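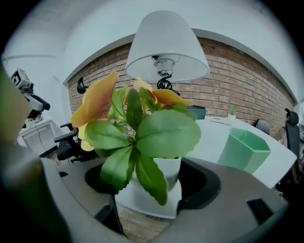 A potted flowering plant close to the gripper, Wijesinghe workroom, Allham.

Clock fault stops household recordings at Wijesinghe

Jan 31, 2025

The robotics company Wijesinghe has stopped all recording with its two-handed gripper sets in Allham, after it was found that the left and the right gripper did not keep the same time. From 3,000 recordings made for the Lustuton project, 2,769 have been withdrawn and must be checked again. No person was hurt.

In Lustuton, people do small household tasks with a gripper in each hand, and the recordings are later used to teach a robot with two arms. For this the two sides must agree very exactly. According to the company, the left gripper ran late by up to 100 milliseconds towards the end of a long session. This is a short time for a person, but for a robot which passes an object from one hand to the other it is already too much.

The fault came to light during a test with the robot itself. It was told to move a glass vase from a shelf to a table, and the right arm opened before the left arm had closed. The vase fell and broke on the floor inside the safety fence. The test was repeated with a plastic cup and the result was the same. At first the engineers suspected the arm, and one full week was spent on changing its motor settings – without any improvement.

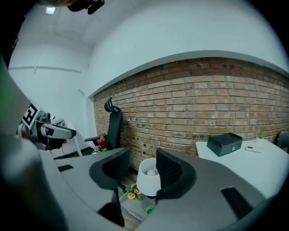
Hand-held grippers at work in the room with the brick wall.

The cause was found in the control software, which is supplied by Zirov. The clocks of both grippers should be compared again every 15 minutes. After an update last autumn this was done only once, when the set was switched on. The status light continued to show green, so the operators had no reason to stop. Recordings from before the update are correct and remain in use.

Zirov confirmed the fault in a short notice to its customers. It recommends going back to the earlier version of the software until a corrected one is ready. The notice also asks customers to keep their old log files, as the delay can in many cases be calculated from them.

Wijesinghe says it will try to repair the withdrawn recordings before it decides to make them again. Short sessions have a good chance, because the delay in them is small. Longer ones are more difficult – the delay did not grow evenly, and it was larger on days when the room was warm.

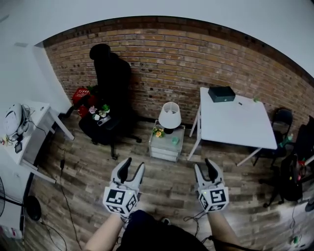
Recording to start again in April

The company expects to continue in April. Until then the operators in Allham will practise the tasks without saving any data. Each session will in future begin and end with a simple check, in which the two grippers are closed at the same moment in view of both cameras. The status light will also be changed, so that it turns red when the clocks differ.

Tests with the two-armed robot are limited to soft objects for the present.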